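We use cookies to remember your settings and to see which pages people read. You can change your choice at any time. Accept all | Manage cookies

Skadwood opens its small-kitchen line in Mirndale with a wire shelf, a yellow basket and plenty of fruit

MIRNDALE, 24/12/2022 – Skadwood, the Mirndale maker of storage for small kitchens, is adding 12 new pieces to its home line this winter, and we could not be happier to show them. The group is called Girard. It covers countertop shelves, baskets, hooks and trays, all meant for kitchens where the counter has to do several jobs in one day.

The line goes into the Mirndale showroom first and reaches our other stores in February. Anyone who has watched us fuss over basket rims for the past year will know how much this means to the team!

Girard started with a plain question from customers: where does the fruit go? We heard it at the showroom desk, we read it on comment cards, and it came up again in the home visits our design group made to 56 kitchens. Fruit was on top of the microwave, in a mixing bowl that somebody needed back, in the bag it came home in, or lined up on the windowsill next to the dish soap. Very few people had a spot they liked.

"I have a small kitchen myself, and I was one of those people," said Annick Gosselin, head of design at Skadwood. "My bananas lived on the bread box. We wanted a basket you can fill at the table, carry in one hand, and set down in front of a shelf without blocking the things you use every day. It sounds like such a little thing, but we went through a lot of baskets to get there."

The countertop shelf is the largest piece in the group. It has a black wire grid on the back and sides and light wood shelves, so the wall still shows through and a narrow kitchen doesn't feel closed in. The lower shelf sits right at counter height, which makes it a good home for plates, jars or a stack of bowls. The yellow basket goes in front, ready for whatever came back from the market.

Color took longer than the shape did. The early baskets were gray and cream, and they looked fine, and everyone on the team kept walking past them. Then Necati Kaplan in our sample room brought in a yellow one, put it in front of the black wire, and that was pretty much the end of the discussion.

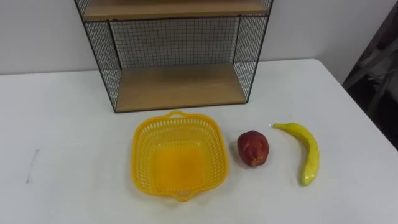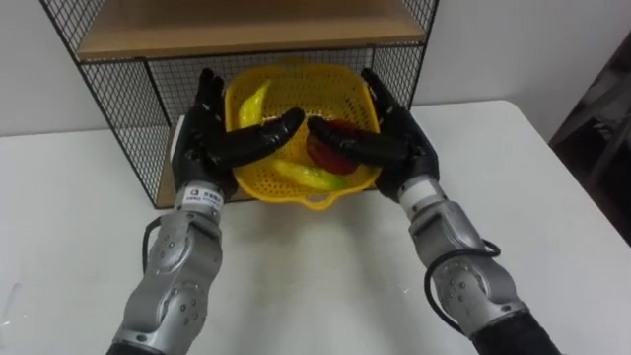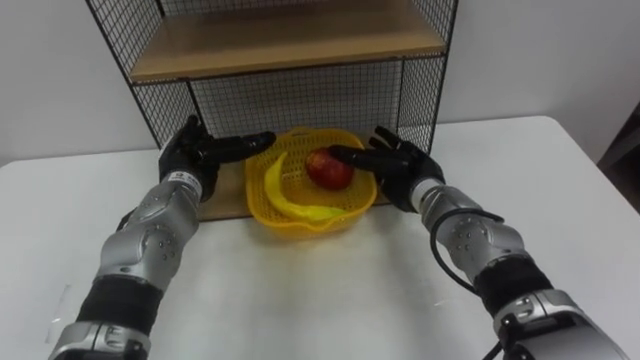 The yellow basket in front of the black wire shelf.

Reading time: 4 minutes

The openings in the basket walls are there to let air move around the fruit and to make rinsing easy. You can put berries or grapes straight under the tap, give the basket a shake, and leave it on the drainboard until it stops dripping. It is also light enough that children can help, and in our showroom they very much do. The play produce on the display table has been sorted, dropped, shared and sorted again more times than we can say.

Normand Zacharias, who manages the showroom, has set up a full-size kitchen corner for the opening. It has a sink, a short counter and a white table, and visitors are welcome to move everything. Take the basket off the table and put it on the shelf. Fill it, empty it, stack your own lunch in it if you like. Zacharias would much prefer a messy display at closing time to one that people felt they had to leave alone.

"People pick up a basket, and then they start telling you about their kitchen," he said. "That's my favorite part of the day. A woman last week measured our counter with her scarf because she knew how many scarves long hers was at home. She came back with a tape measure later on, and the shelf was going to fit."

Along with the basket and shelf, the Girard group includes a towel rail, a shallow tray for oils and salt, a set of hooks that hang from the wire grid, and a taller bin for onions and potatoes. The hooks come in packs of 4 and need no tools. Every piece can be bought alone, and spare shelves will be kept in stock so that a damaged one can be swapped out without buying the whole unit again. We know how annoying that can be, and it was one of the first things the team agreed on.

The onion bin nearly didn't make it. Chin-lung Mak, who looks after our fit tests, tried an early version in his own pantry and found that the lid hit the shelf above it every single time. The lid is gone now. The bin has a low front instead, so you can reach in from the side, and Mak reports that his onions are doing well.

Our retail partner Wellora will carry the shelf, the yellow basket and the hooks from February. The full group will be on sale at the Mirndale showroom and by mail order, and the first 299 orders will come with a printed booklet of fruit and vegetable storage tips, put together by our own staff. It covers what to keep in the refrigerator and what to leave out, what to do with bananas that have gone a bit too far (there are two banana bread recipes, because the team could not agree on one), and how to keep apples away from the things they ripen too fast.

"The booklet was going to be a single page," said Ginette Tremblay, who edited it. "Then everybody in the building had something to add. I had notes about parsley left on my chair. I learned a great deal, and I have rearranged my whole kitchen."

The showroom will hold free counter-tidying hours through the first month. Bring a photo of your kitchen counter and the measurements, if you have them, and one of the design team will sit down with you and try out a layout on the display table. There is nothing to sign up for and you don't need to buy anything. If your counter is very short or has an odd corner, please do come, as those are the ones we enjoy most.

Care is simple. Wipe the wire with a damp cloth and dry it, keep standing water off the wood, and wash the baskets by hand in warm water with ordinary dish soap. Full care notes are packed with each piece.

About Skadwood

Skadwood designs and sells storage for small kitchens and shared homes from its workshop and showroom in Mirndale. The company makes shelves, baskets, rails and trays, and offers spare parts for its current lines.

Press contact

Ginette Tremblay, Skadwood press desk, Mirndale. Samples for review and a printed copy of the storage booklet are available on request. Please tell us which pieces you would like to see and where we should send them.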